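Budgeting for restroom cleaning arms: what did we forget?
Forum: Facilities and Equipment > Purchasing

gosselin_b
2023-04-08
I run facilities at Hadstead, 124 guest rooms, all with bathrooms and all used by people who were apparently raised outdoors. The owners want a line in next year's budget for a two-armed cleaning unit. Famgate quoted us a lease. I have a number for the machine and no number for anything else. The brush part is what sold the owners.

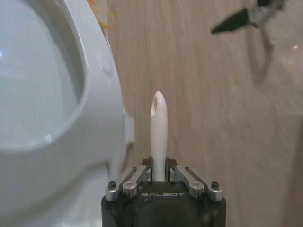
Do spare finger pads come out of the lease or out of our supplies budget?
Supplies, in every contract I've signed. Pads, brushes and cloths are consumables, so give them their own line and don't let the lease payment swallow them.

wekesa_m
Add training. We put down 5 hours per person in March and used 10. Also add the person who stands there. You will be paying that person for longer than the brochure says.

TunusoraFan
Disagree with wekesa. If you need a minder all day, you bought the wrong thing. Pay for the better service plan and stop treating it like a new hire.

wekesa_m
I'd love to visit your building, where nothing gets dropped behind a toilet.

fumiko_mk
Before anyone signs, measure your bathrooms. Two arms, a shower tray and a bidet panel in the same small room is a planning problem before it's a money problem. We lost a whole budget cycle at Nyamweya over door widths.

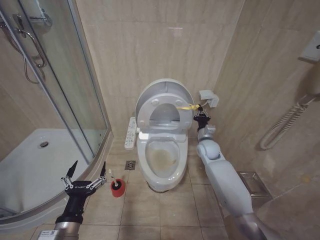

Seat up, brush holder on the left, yellow cloth in the right gripper.

gosselin_b
OK, door widths. I had not measured a single door. Does $846 a year for brushes and cloths sound sane?

TunusoraFan
High.

wekesa_m
Low. See my remark about guests raised outdoors. Oh wait, that was yours.

fumiko_mk
Keep it and review after one quarter. And ask Famgate who pays shipping on repairs, in writing.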